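4. Paper folding, or the chore we thought would be easy

4.1 Why fold paper at all?

When we started planning the chore list for Stillside, I wanted to skip folding. We already had laundry on the list (which went about as well as you'd guess, see Section 3), and I figured a sheet of paper was just a small, boring towel. I was wrong about that, and I've had to admit it at more than one group meeting.

A towel forgives you. If you grab it two inches from the corner, you still end up with something you could put in a closet. Paper remembers everything. Press a crease in the wrong place and it stays there, and the next time you try to fold along the right line the sheet wants to go back to the wrong one. Lots of real work is like this: stuffing envelopes, lining bakery boxes, wrapping a gift, making the little cardboard inserts that keep parts from rattling in a shipping carton. People do these jobs with their fingertips while thinking about lunch. I wanted to know how far a two-arm setup with plain parallel grippers could get.

So we picked the simplest version we could stand to publish. One square sheet, two arms, flat table. The arms have to bring one edge over to meet the opposite edge, line up the corners, and press the crease down. Then the diagonal, which is where things get ugly. Everything after that (the collapse folds, the flaps) we left for later, and later still hasn't come.

4.2 Setup

The station has two arms that face a shared work area, and both of them have to reach the middle of the sheet without banging into each other. That last part ate most of October. Our planner, Yurt, was built for moving boxes around, and its idea of a safe distance was so generous that the grippers refused to come anywhere near the same corner. We ended up shrinking the safety margin by hand near the tabletop and slowing both arms way down to make up for it.

Commands come from a policy we call Butach, trained on demonstrations that one of us gave by driving the arms directly. We recorded over 3,000 folds in all. I did a big share of them myself and I can report that folding paper through a pair of robot arms is a great way to feel clumsy! After a while you stop trying to do it the way your hands would and find some strange robot way that works, like sliding the sheet a little off the table edge so a finger can get under it. I think this matters more than we usually let on in papers. The demonstrations aren't human folding. They're the folding of a person who has been handed somebody else's fingers.

Figure 4 has the layout at a point between folds, with both grippers open and the square flat on the table.

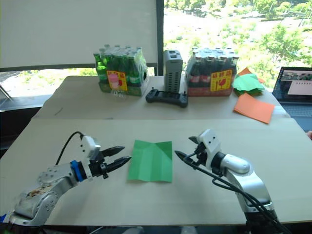 Fuser wrote back on the first draft that none of this counts as a chore, and that a five-year-old with a ruler would beat both arms before the planner had finished loading. If the question is whether machines can do household work yet, the note went on, then the test should be a whole job with a result somebody wants, and a creased square is a piece of a job at best.

Fair enough, and I've gone back and forth on it. My answer is that the whole jobs fail in the pieces. When our arms couldn't pack a gift box, it was the tissue paper that stopped them. When they couldn't put away the mail, it was the envelope flap. I'd love to report a whole job, but I'd be reporting the same failure with more furniture around it. Fuser still doesn't agree, and I've left the objection in here more or less as it came to us.

Figure 4. Two-arm folding station with a green paper square on the near table. Faint creases are visible on the sheet, one across the middle and others on the diagonal.

4.3 What went wrong

The first problem is picking up an edge. A flat sheet on a flat table gives a gripper almost nothing to hold. The lower finger has to get underneath, and if it comes in a hair too low it stalls against the table, a hair too high and it just pets the paper. We tried a softer approach where the finger touches down first and then creeps forward until the edge lifts. This helped a lot with fresh sheets. It helped less with sheets that already had a fold in them, where the edge might be curling up or down depending on what had been done to it.

The second problem is that the two arms don't really cooperate. One holds, the other pulls, and if the holding arm drifts even slightly then the crease comes out slanted. A person feels that drift through the paper. Our arms have no sense of touch at the fingertip, so they go by the cameras, and a slanted crease looks very much like a straight one until you flatten the sheet and see where the corners went.

The third one is light. Glossy paper and sun from a window can wash out a shallow crease almost completely. We moved to plain matte colored sheets, and I'd suggest that anyone copying this do the same before touching a single line of the code.

4.4 So, can it do the chore?

Sort of? For the straight fold I'd trust it if I could check the result. I would let it fold flyers for a bake sale. For the diagonal I would not, at least with the present fingers, and we stopped running it on sheets with more than 12 handlings because the paper gets so tired that the result says more about the paper than about Butach.

Speed is its own sad story. Even on a good run the arms spend most of the time creeping up on the edge, and you could fold a small stack by hand while you wait. We're now trying a thinner lower finger, and also a slightly tacky pad on the holding side so the sheet stays where it was put. Results with the new fingers are in Section 5, along with the envelopes.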